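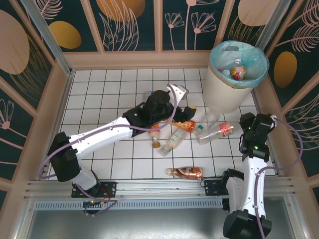

Two arms, a tiled floor and a number of bottles.

Clesmont Nokance passive prosthetic wrist
£373, VAT relief available if you qualify
Product code NOK-16

The Nokance is a wrist for people who wear a below-elbow prosthesis and are tired of having the expensive hand at one end of it pointing the wrong way. It has no motor and no battery, and it doesn't have an app. You turn it with your other hand, or against your hip, or on the edge of a worktop, and it clicks into place and stays there until you press the collar.

There are 16 click positions in a full turn. Our first version had more, and the people who tried it told us they spent their mornings hunting for the one they'd had yesterday. Lina Awwad, who fits these at our Wibisono Road clinic, asked for fewer and louder. She got both. The click is audible across a quiet room, so you may want to settle on a position before the speeches start.

Changing hands
Press the collar, turn a quarter, pull. Most wearers keep a working hook for the shed and something more presentable for weddings, and swap between the two in a few seconds. The collar can be worked through a shirt cuff, though a tight cuff with a button will put up a fight. A rubber cover goes over the opening when no hand is fitted. Buy a spare cover. You will lose the first one.

Weight and size
The complete unit weighs 310 g with the adaptor plate. We know lighter wrists exist. This one is steel where it wears and aluminium where it doesn't, and we have stopped apologising for the steel. If you have a long residual limb, ask your prosthetist to measure before you order, as the wrist adds length and nobody enjoys one sleeve being shorter than the other.

Water and dirt
Rain is fine. Washing up is fine. Sand is not fine, and neither is flour, which turns to paste in the collar and then sets. Take the hand off, rinse the collar under the tap, leave it to dry and put one drop of the supplied oil on the ring. Please don't use cooking oil. Emlyn Jenkins runs our repair bench and can tell which kind.

In the box
Wrist unit
Adaptor plate
Rubber cover
Oil, small bottle
Hex key
Fitting sheet for your prosthetist
Wearer's booklet, large print

Sizes and colours
Small, medium and large adult. Black or grey. A beige was offered until June and matched no human being we ever met.

Works with
All Narnoneo hooks and passive hands, with no extra parts. Powered hands need a wrist with electrical contacts, and the Nokance has none.

Repairs and returns
The guarantee runs for seven years and covers the locking ring, the collar and the spring. It doesn't cover wrists used as a hammer, and yes, we can tell that as well. Unfitted units can come back within a month. Once it has been laminated into a socket it is yours.

Next batch ships 4th August. Orders go through your clinic, or ring us and we'll find you one.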